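Clasamura Opens Its First Papercraft Weekend in Kinnear, With 100 Free Seats for Beginners

KINNEAR, Friday, October 8, 2021. Card makers, get your scissors ready! Clasamura, the papercraft studio on Lorkel Street, is opening registration today for its first full weekend of card making, gel printing and paper folding. The Clasamura Paper Weekend runs for two days next May at the Dralard Hall, and 100 of the 300 seats are free for people who have never made a card before.

The studio has been running evening classes in Kinnear for years, mostly for small groups around one long table, and the waiting list has been getting longer every season. A whole weekend gives everyone more elbow room (card makers do spread out!) and lets people try a technique they might never sign up for on its own.

"I've wanted to do this since my very first class," said Koen Van Damme, founder of Clasamura. "Somebody sits down and tells me they can't draw. Two hours later they've got a stack of prints, they're covered in ink to the elbows, and they want to know where to buy a brayer. Now picture that with a hall full of people. I can't wait!"
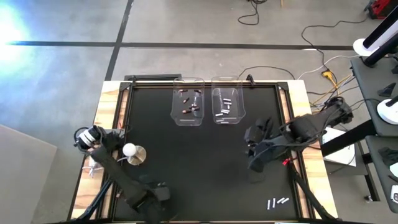
There are 15 classes on the schedule, from a gentle first hour with a bone folder and a scoring board to a long Sunday session on layered shaker cards. Saturday afternoon includes a class on light-up cards, with copper tape circuits, tiny LEDs and coin cells hidden under the top layer. Students keep their supplies sorted from the first minute, in the same way that the copper-colored batteries and the silver-white ones have a clear plastic bin each, so nothing has to be hunted for halfway through a glue step. The finished cards glow when you press a corner, and they make wonderful birthday cards for kids.

Gel printing gets the biggest share of Saturday morning. Students will pull backgrounds with leaves, string and hand-cut masks, then trim the best bits into card fronts. Nothing is thrown away: the messy sheets used for cleaning the brayers often turn out prettier than the prints, and those go into a shared scrap box for Sunday's collage class.

Sunday starts slower, with coffee and an open table where everyone can finish whatever is still drying or half folded from the day before. After that come envelope making, a class on simple hand lettering, and the shaker cards, which need patience, foam tape and a lot of sequins.

There's also a card drive, open to everyone in town whether they come to the weekend or not. Last winter Clasamura students made and mailed 3687 handmade cards to people living in care homes across the county, and the studio would love to beat that number. Blank cards and envelopes will be set out near the entrance on both days, with stamps and pencils for anyone who'd like to stop and make one.

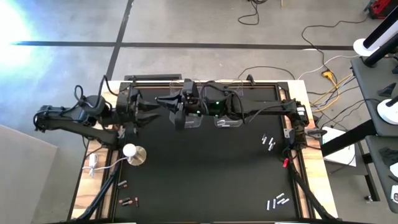
"The card drive is the part I talk about most," said Van Damme. "We had thank-you notes coming back for months, and some of them were handmade too! One lady sent us a pressed pansy on blue cardstock. It's pinned up over my desk and it's staying there."

All tools are supplied, along with paper, ink and adhesive. Students are welcome to bring their own favorite stamps and dies, marked with their name, and an apron is a very good idea for the gel printing class. Children aged ten and up can join any class with an adult.

The free beginner seats cover one class each and include all materials. Registration is open at the studio counter during class hours, and the full schedule is posted in the front window.

About Clasamura
Clasamura is a papercraft studio in Kinnear offering classes in card making, gel printing, bookbinding and hand lettering, with open craft nights for returning students.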